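How I sort out a muddle of wireless earbuds and cases
23 April 2019

We've ended up with far too many AirPods in this house (mine, spares, hand-me-downs, the lot) and for ages they all lived in one drawer, buds loose among the cases. I finally sat down with a few trays and got it under control, so this is how I do it now.

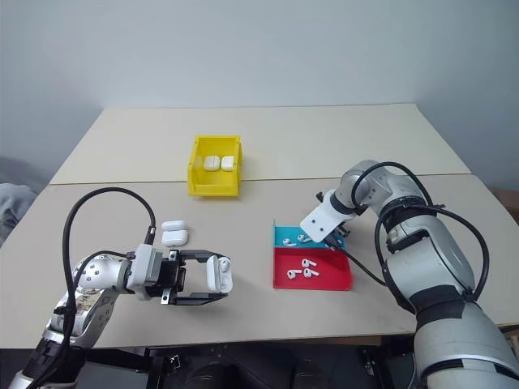

You'll want a clear table, a small open-topped bin and a couple of shallow trays. My first set of trays came from Sander and they were a bit deep, so I was forever fishing about in the corners. Shallow ones are much better! Different colours help as well. I use yellow for cases and blue and red for the buds, and after a week or so you stop having to think about it.

Start with the cases. Tip everything out gently, pull every case to one side and shut the lids. Closed cases all look the same, so if yours belong to different people, put a little sticker on the bottom before you go any further. I skipped this the first time and spent a whole evening opening and shutting lids like a fool.

Next, the loose buds. Look for the tiny L or R on the stem (a phone torch is handy if your eyes are like mine) and put all the lefts in one tray and all the rights in the other. Don't try pairing them up yet.

Now give everything a wipe. A dry, lint-free cloth does for the outsides, and a soft dry brush gets the fluff out of the mesh. I've got a Hikance brush that came in a set, but a clean, soft child's toothbrush is fine. Please don't poke pins in there, and keep water away from the charging bits.

Pairing up is the fiddly part. Take one left and one right, pop them in a case, open the lid next to your phone and see whether it connects. If only one side works, you may have a mismatched pair, so swap one bud and have another go. When a pair behaves, I close the lid and put the case straight in the bin. Cases I haven't tried yet stay out on the table, otherwise I lose my place the moment the kettle boils.

Mine took 4 evenings, mainly because half the cases were flat and had to be charged first. Do the charging the night before and you'll get on a lot faster than I did.

The bin now sits on the hall shelf next to the keys. I've also got a Buschmann box for the cables, but that's a right old tangle and I haven't had the heart to start on it. Probably September.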